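The Second Life of the Local Sports Podcast
November
By the Plitell staff

Most local sports podcasts die young. Two friends buy microphones, record a season preview, argue about the quarterback for a few weeks and then stop. The feed stays up, with the last episode still promising a guest for next time.

Fundthorpe was headed that way. The show covers minor league hockey and high school wrestling, and after 43 episodes its downloads had been flat for a year. The hosts had day jobs and no sponsor. What changed was the format. They dropped the score recaps, which listeners could get anywhere, and started giving each episode to one person: an equipment manager, a referee, a retired goalie who now drives a school bus.
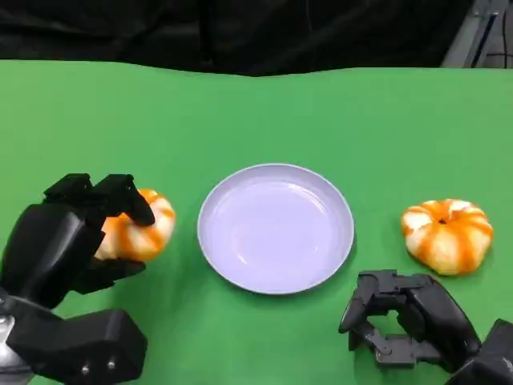 Live recordings came next, and those run on a small budget. The first one was held at Skustach, a bar with a back room and a decent sound system, and the tickets cost $8. The hosts kept the stage plain on purpose. A plain stage is about as much decoration as a show like this needs, and it leaves the money for a second sound person. The room sold out on the strength of a former coach willing to talk about a bad season.

Sponsors noticed the live crowd before they noticed the downloads. Vandenberghe, a regional chain of sporting goods stores, signed on for 3 shows and asked for very little – a mention at the top and a table by the door. Other podcasts in the area have since copied the deal, with mixed results. Teams can be slow to give access, and a guest who is still under contract will rarely say much.
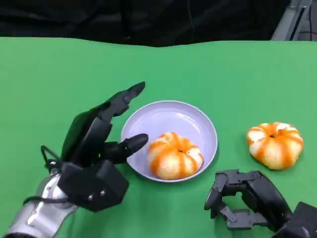
Green table, black drape and a silver forearm reaching in from the left.

The hosts still record most episodes in a spare bedroom. They plan 2 more live nights before the hockey playoffs, one of them on wrestling only. Ticket prices will stay the same. The recap episodes are still in the feed for anyone who wants them, although the numbers suggest few people do.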